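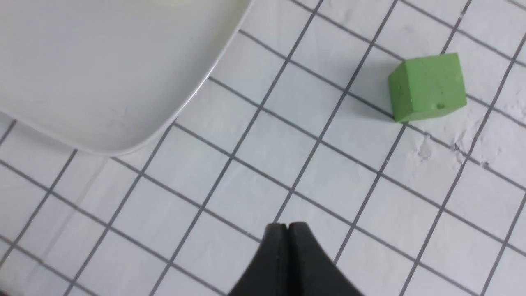 Photo : Cliris

Publié le 2 avril 2019, par Reet Stankevičius

Cliris a suspendu les essais de son bras de manutention après une panne de la commande de serrage. La pince restait fermée alors que le logiciel la signalait ouverte. Le défaut est apparu au cycle 213 d'une série de 300. Personne n'a été blessé.

Les exercices consistent à saisir de petits objets, dont des brioches vapeur dans des paniers en bambou, sur un plan blanc quadrillé.
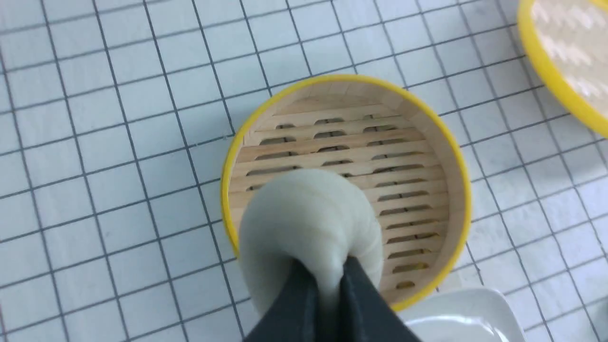

Robotique

Selon le rapport interne, l'arrêt d'urgence a fonctionné, mais l'ordre d'ouverture envoyé ensuite est resté sans effet. Il a fallu couper l'alimentation. Les techniciens ont relevé 91 messages d'erreur dans le journal du contrôleur, fourni par Brusa, tous sous le code 804.
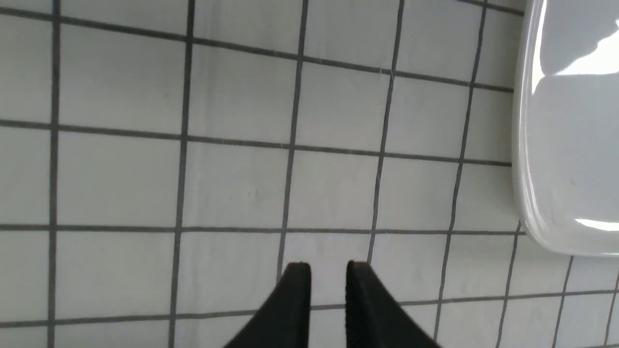 Un capteur mis en cause

L'entreprise soupçonne le capteur de position des doigts. La pièce a été envoyée à Rosenthal pour expertise. Un défaut semblable avait été noté en octobre, sans arrêt des essais.

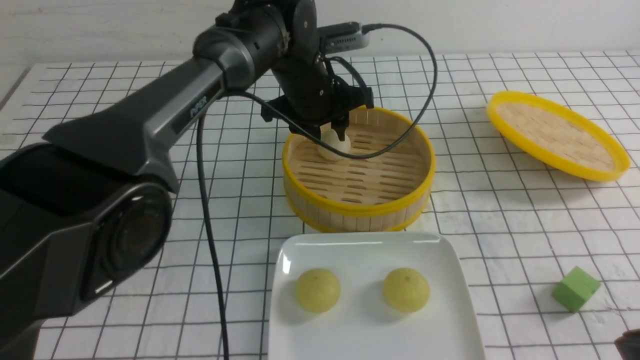

Reprise sous conditions

Les essais reprendront à vitesse réduite une fois le capteur remplacé. Aucune date n'est fixée.

À lire aussi
Fundport entre au capital de Cliris
Brusa met à jour ses contrôleurs
Arrêt d'urgence : les contrôles à prévoir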